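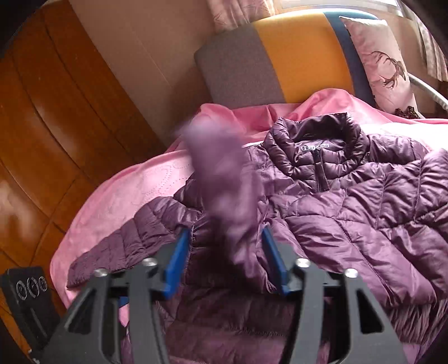 Sewn-through down jacket still heavy after washing: residue, moisture or fill migration?

Reading time: 7 min

**tnguyen_loft**

Washed an Onderska midweight jacket in February and again last week. Front loader, delicate cycle, one dose of Skoritz down wash, two extra rinses. Tumbled on low with three tennis balls until the shell felt dry, then left it flat on a bed for 14 hours with the windows closed.

Construction is sewn-through, horizontal baffles, nylon shell and nylon lining. Stated fill is 145 g. I weighed the whole jacket before and after on a postal scale that reads to the gram. It came back 19 g heavier. The upper back has good loft. The lower front panels and both forearms are flat, with lumps near the side seams.

I can think of three explanations:

1. Water still in the down.
2. Detergent still in the down.
3. Down has moved within the baffles and the weight change is a separate problem.

Which one would you test first, and how? I would like to avoid another full wash if it isn't needed.

Trevor Nguyen

**bianca_sima**

Water. Test it first, it costs nothing but dryer time.

19 g on 145 g of fill is well within what a load of down will hold when the shell already feels dry. The shell is thin and sits against moving air, so it dries early. The clusters in the middle of a lump see almost no air. "Shell felt dry" tells you about the shell.

Procedure I use:

- Weigh.
- Tumble on low for one full cycle.
- Take it out, break the lumps by hand through the fabric, and let it cool.
- Weigh again.
- Repeat until two readings in a row match.

If the weight keeps dropping, you were still removing water. If it stops dropping and you are still well over the starting weight, start thinking about detergent.

**habte_fan**

Disagree with the scale method. Down and feather take up moisture from room air. If the first weighing was done in dry winter air and the second one in a damp room, you can see a difference with no leftover wash water at all. What was the humidity on each day?

**tnguyen_loft**

Hygrometer in that room says 70 percent now. I didn't record it before the wash. It would have been lower, the heating was on.

Correction to my first post: the "before" weight is from February. I didn't take a new one last week.

**habte_fan**

Then the 19 g figure can't be used for much. You are comparing two seasons.

**bianca_sima**

It can't be used as an absolute number. The lumps are still there. Humidity from room air spreads fairly evenly through the fill. It doesn't make hard lumps at the side seams and leave the upper back alone. Uneven loft after a wash is almost always uneven drying.

**shuzhen_b**

I do garment repair, mostly outerwear, so some notes on construction, as the panels matter here.

On a sewn-through jacket the face and lining are stitched directly to each other at each quilting line. Each baffle is a closed tube. Down can't cross a quilting line unless the stitching has failed, so nothing has dropped from the chest to the hem. What it can do is travel along the tube, sideways. In a long horizontal baffle with no vertical stop, wet down collects at one end, usually at the side seam or wherever the jacket hung lowest in the drum.
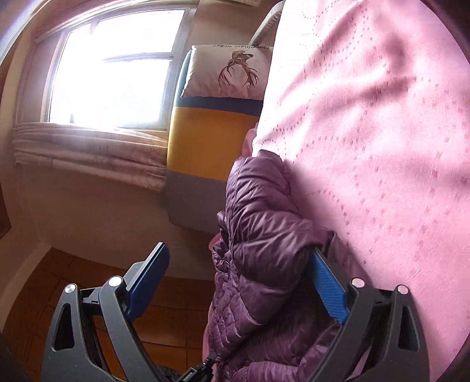 Horizontal quilted baffles on a glossy nylon puffer jacket.

Short baffles limit this, and so does a vertical stitch line partway across the panel. Some makers put one in. It adds a cold line and sewing time, so most leave it out on midweight pieces.

Trevor, pinch each baffle at the center front and work toward the side seam. If the center is two layers of fabric with nothing between them and the seam end has a hard knot, you have migration plus clumping. The clumping has to go first. Dry clusters will move back when you pat the panel from the seam side. Wet ones won't.

Shuzhen Bai

**tnguyen_loft**

Center front is nearly empty on the lower baffles. Knots at both side seams. The forearms have knots on the underside. No knots in the upper back.

**raluca_g**

I'd put residue higher on the list than the rest of you. Two washes with the same product, delicate cycle both times. A delicate cycle on many front loaders uses a low water level, and a puffy garment traps air and floats. The rinse water goes past it and not through it. Extra rinses at the same low level don't help a great deal.

Quick check: wet a white cloth with plain water, press it hard into one of the lumps for a minute, wring it into a clear glass and shake the glass. Persistent foam means detergent. If the water is flat, drop the residue idea and go on drying.

**bianca_sima**

That check wets the lump again.

**raluca_g**

A few drops in one baffle. He is going back in the dryer anyway.

**bianca_sima**

Fine, but it can give a false positive. A durable water repellent shell that has just been washed can carry surfactant on the outside of the fabric while the fill is clean. The cloth picks it up from the shell first. Wipe the area twice with a separate damp cloth and use a fresh one for the test.

**raluca_g**

Agreed on the wipe. I should have put that in.

**habte_fan**

Can we talk about the tennis balls? Three is a common recommendation, but in a large drum on low heat they tend to ride along on top of the garment. I switched to the Habte dryer balls, the hard rubber ones, and the lumps break earlier. The felt on tennis balls can also shed on a glossy shell.

**shuzhen_b**

I would not use hard rubber on a light shell. I see abrasion along the quilting threads from it. The thread stands proud of the fabric when the baffles are full, so it takes the impact. Clean tennis balls are acceptable, and wool balls are easier on the stitching but too light for a heavy coat. Hand work between cycles does more than any ball.

Close the zipper and turn the jacket inside out for half of the cycles. The lining side has the pockets over it, and the down behind a hand pocket is the last to dry on nearly every jacket I handle.

**habte_fan**

I have not seen thread wear on mine. Three seasons.

**shuzhen_b**

Shell weight matters. What is yours?

**habte_fan**

It's a heavier shell, the Urness work parka. Probably not a fair comparison.

**lenuta_ene**

One more variable: drying flat. For the last stage it is fine, but a bed gives you airflow on one side only. The mattress and bedding under the jacket insulate it and hold whatever moisture comes out. In a room at 70 percent with closed windows there is hardly any drying going on. I use a mesh rack, and turn the garment every few hours. Don't hang it by the shoulders while it is heavy. The load goes on the armhole seams.

Lenuța Ene

**tnguyen_loft**

Results, 15th August.

Did the cloth test first with Raluca's method and Bianca's wipe. Left side seam, second baffle up from the hem. Some bubbles on shaking, gone in a few seconds. I am reading that as negative.

Then dryer cycles on low, breaking lumps by hand after each one. The weight fell on the first four cycles and was unchanged after the fifth. I am not giving the total because the scale battery was low at the start and I don't trust the first reading.

Knots in the side seams are gone. Patted the lower baffles from the seam toward the zipper and the center front now has fill. The right forearm is good. The left forearm still has a thin area near the cuff, no lump that I can find.

**shuzhen_b**

A thin area without a lump, on one sleeve only, could be lost fill. Look at the cuff seam and the underarm seam from the lining side for quills or tufts coming through. If you find any, don't pull them out, the hole gets larger. Pinch from the opposite side and draw them back in.

**tnguyen_loft**

Two quills on the underside, near the cuff seam. Drew them back in. The needle holes look larger there than on the right sleeve. Is this worth repairing?

**shuzhen_b**

A thin line of seam sealant on the inside of the lining will slow it down. Refilling one cuff baffle is a small job if the appearance bothers you. I would wear it for a season and see.

**raluca_g**

For the next wash I'd still change the cycle. Use one with a high water level, squeeze the air out of the jacket before it goes in, and use half the dose. The test came out negative this time, but those bubbles were coming from somewhere.

**bianca_sima**

The shell.

**raluca_g**

Possibly the shell.

Comments

**m_oldfield:** Same pattern on my vest after a laundromat wash. All the knots were at the side seams. The match-two-readings method worked, though it took most of an afternoon.

**quiltline:** Would have liked to see a humidity reading with each weight. Otherwise a useful thread.

**pernille_k:** Does any of this apply to synthetic fill? Mine is a sheet and doesn't seem to move.

**shuzhen_b:** Not the migration part. Sheet insulation is held at the seams. Drying is much faster and you can skip the balls.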